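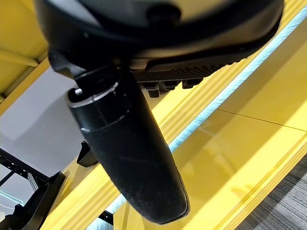 pipkin_lane
Yellow that glossy wants washing up liquid and a soft cloth, nothing else. I ruined a lovely shine with cream cleaner once and you could see every swirl from the door. Start gentle and only get tougher if you have to.

oatsandends
Thanks pipkin, I was hoping somebody would say that before I got the scouring pad out! For anyone just joining, I'm cleaning up the bright yellow stuff in the back room, plus the bits with grey plastic legs, and I'd like it all done by the end of June. The yellow is my favourite thing in there and I really don't want it going dull. Has anyone used Nomavus polish on a shiny surface? It's £11 a bottle near me, which feels like a lot for something that might just be scented water.

gull_and_teapot
Used it for years. It's fine. Very nice on anything dark, a bit smeary on light colours, and on yellow I'd say you're wasting your money. Warm water, dry it straight away with an old tea towel, done.

Brackenhurst7
Have to disagree there. Smeary means you've put too much on. A blob the size of a pea, leave it 20 minutes, then buff with a clean cloth. I've done our yellow garden bench twice a year like that and it still looks cheerful.

gull_and_teapot
20 minutes! I'd have finished the whole room and had a biscuit.

oatsandends
Ha. OK, well I've had a go at a plan. Tell me where I'm going wrong:

1. Dust everything first, top to bottom, with a dry cloth. I always skip this and then end up pushing wet fluff about.

2. Do the legs and feet before the big surfaces, because that's the mucky end. The grey leg has a matt finish so I'm only using a damp cloth on it – no polish, I don't want it going patchy. The little yellow foot on the end of the thin black bit gets an old toothbrush along the line where it meets the floor.
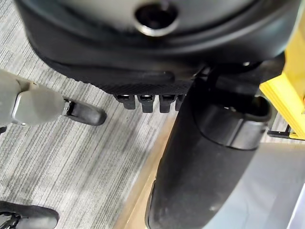
3. Wash the yellow with soapy water, then go over it again with plain water.

4. Dry it properly, corners included.

5. Polish, maybe. Still undecided, as you two can't agree.

6. Sweep, mop, and put it all back when the floor's dry.

pipkin_lane
Good list. I'd swap 5 and 6 though. If you mop after polishing you'll splash it, or I would anyway. And when you wash flat yellow panels, work from the bottom up and rinse from the top down. It sounds daft but you get fewer runs.

mossy_kettle
Long-time reader, hardly ever post. What are you all doing about feet marking the floor? I've got hard little feet on nearly everything and there are grey crescents all over my hallway. Bought a pack of 100 Salazar felt pads, and half of them had slid off within the month.

Brackenhurst7
Wipe the foot with surgical spirit first and let it dry, then press the pad on hard. They need a clean surface. On very small feet I don't bother with pads at all, they only peel at the edges. I lift things instead of dragging them.

gull_and_teapot
Pencil rubber for the crescents, mossy. Just an ordinary white one. Try it behind a door first.

mossy_kettle
The rubber is working! Slowly. My knees are not thrilled.

oatsandends
Update – steps 1 to 4 done on the first bit. Soapy water was enough, so pipkin wins and my £11 stays in my purse for now. Sorry Brackenhurst, I might still try your pea-sized blob on a hidden corner. I've swapped 5 and 6 as suggested. Has anybody got a tip for getting fluff out of corners? The toothbrush only shoves it further in.

pipkin_lane
Cotton bud, very slightly damp. Or a clean paintbrush with the vacuum hose held next to it.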